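Progress report: the Zekberg coat re-cut, fall period
Thu 3 December

Hi all,

I know this is landing a little later than I promised, and I'm sorry for that. The lining mill kept me waiting on a delivery date and I didn't want to send you a report with a big question mark in the middle of it. I have the date now, so off we go!

Quick recap for anyone at Cendura who has joined since the spring: your grant pays for us at Umum to take the Zekberg, our wool-blend winter coat, and re-cut it so it fits a much wider range of bodies. The old one came in 5 sizes. The new one is supposed to come in 14, with two sleeve lengths on top of that, and it has to stay at a price normal people can pay. You gave us the money in two parts and this report covers the first.

Where the pattern is

The pattern is done up to size 22. I'm so pleased with it. We threw out the old grading completely (it just added the same amount at every seam, which is why the shoulders got so silly in the bigger sizes) and drafted from two separate base blocks instead. The shoulder now grows slowly, the hip grows faster, and the armhole has been moved up so you can reach for a shelf without the whole coat coming with you. That last one took four tries. The third try was gorgeous on the stand and horrible on a person, so back it went.

The sizes past 22 are drafted but I don't trust them yet. The collar sits away from the neck at the back and I haven't worked out if that's the collar or the yoke. I'm leaning toward the yoke. We've got two more fit sessions booked for it in January and I'd rather spend the time than push it through.

Fit sessions

We ran seven this period, one more than planned. People were generous with their comments, sometimes very generous. What came up over and over was pockets. I had them set for a hand-in-pocket look, a bit high and slanted, very nice in a lookbook. Nearly everyone wanted them lower and deeper, and wanted to be able to get a glove in there with a phone. So they've dropped, and the opening is wider. The slant survived, but only just.

The other thing was length. We'd been calling the Zekberg a mid-calf coat, and on half the people who tried it that was wishful. On the shorter testers it was closer to an ankle coat, and it got in the way on stairs. I've now added a line on the pattern where the hem can be taken up without losing the vent. It's a small change, it costs us nothing, and I'm kicking myself a bit for not doing it three years ago.

Fabric and lining

The outer fabric is settled. We're staying with the same wool blend in charcoal and a dark green, and dropping the camel. I loved the camel! It showed every bit of lint and it was our slowest seller by a mile, so I can't really argue.

Lining has been the headache. The one we wanted went out of production in the middle of sampling, with no warning at all. I spent a good part of the fall ordering swatches and rubbing them against my own sweaters to see which ones would grab. We've ended up with a twill that is a touch heavier than I wanted. It slides well over knits, it doesn't crackle, and the mill has confirmed delivery for the second half of January. The extra weight does change how the front edge hangs, so I've lightened the interfacing to match, and the samples look good so far. I'd like to see one worn through a proper rainy week before I say more than that.

Buttons: sorted. Four on the front instead of five, slightly bigger, same supplier as before. The belt is still under discussion. Half of us think it's the whole point of the coat and the other half keep losing theirs. I may offer it with belt loops that can be snipped off cleanly, which would let everybody be right.

Production

Honkanen, our sewing partner, has looked over the full pattern set and quoted for a first run of 1,000 coats. Their price came in a little under what I'd penciled into the application, mostly thanks to the simpler front. They did ask us to cut down the number of sizes in the first run, and I said no. The range is what you're funding! We met in the middle by making fewer of each at the two ends and agreeing on a quick repeat order if those sizes go first. I have a feeling they will.

They also flagged that the two sleeve lengths will slow down cutting. Fair point. We're going to mark the long sleeve as the standard piece and trim the regular from it, which wastes a bit of cloth but keeps the tables moving. The offcuts are big enough for collar undersides, so some of that comes back to us.

Money

Nothing scary. Sampling went over because of that extra armhole round and the extra fit session. Travel came in well under, as we did most of the factory talks by phone. Between them they very nearly cancel out, and I haven't touched the contingency. The full sheet is in the shared folder with the receipts. If any of the labels make no sense, ask me, I name things late at night.

I do want to move a bit of the photography budget over to fit models for January. The coats need to be seen on all the sizes, and I'd like to book the same people for fitting and for the shoot, so the coat they wear on the site is one that was checked on them. Let me know if you need that request on a separate form.

What's late

The size guide. It was supposed to be live by now and it's still a draft. I wrote it the way we've always done it, bust, waist, hip in a table, and then the fit testers told me that hardly any of them measure themselves before buying a coat. They compare it with one they own. So I'm redoing it around that: lay your favorite coat flat, measure across here and down there, match it to ours. It needs new drawings and those take time. The wording is there, the drawings aren't.

The care label is also waiting, on the new lining. The mill says cool hand wash is fine for it, but the wool isn't going anywhere near a sink on my watch, so it'll be dry clean only unless something changes.

Coming up

January is going to be full. Two fit sessions for the largest sizes, lining delivery, final sealed samples to Honkanen, and the shoot if you're happy with the budget move. Cutting starts as soon as the samples are signed off by both sides. I'll send a short note when that happens and not wait for the next report.

If anyone wants to come and try one on before then, there's a rail of samples here in most sizes and I'll happily put the kettle on. Bring the sweater you'd normally wear under it. 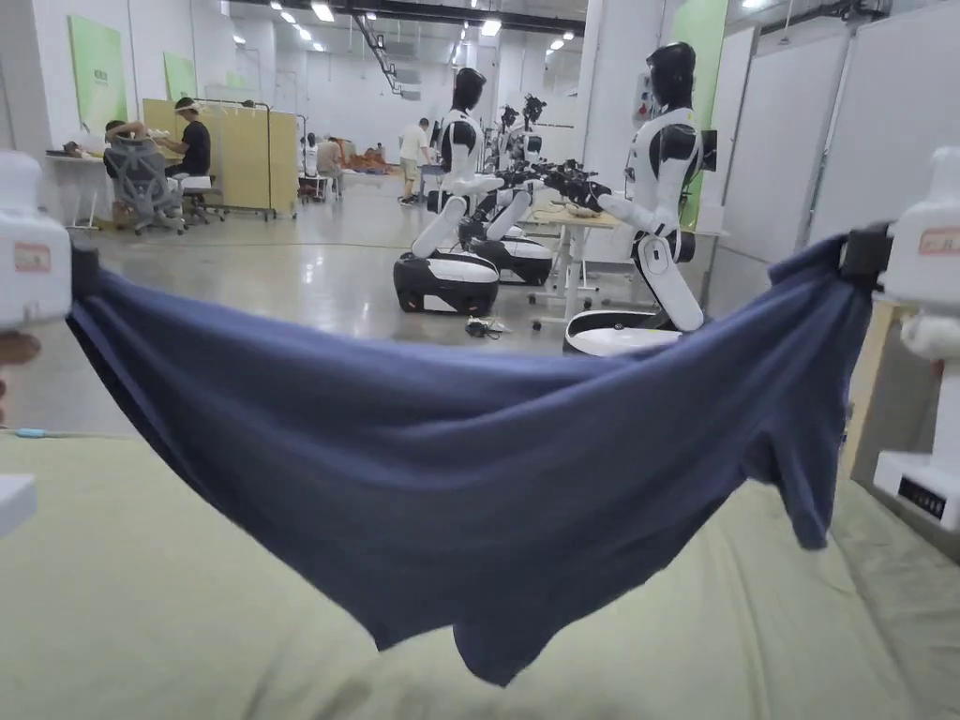
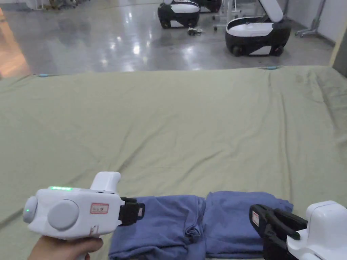 Blue cloth over a pale green cover: held stretched out in the first photo, folded in the second.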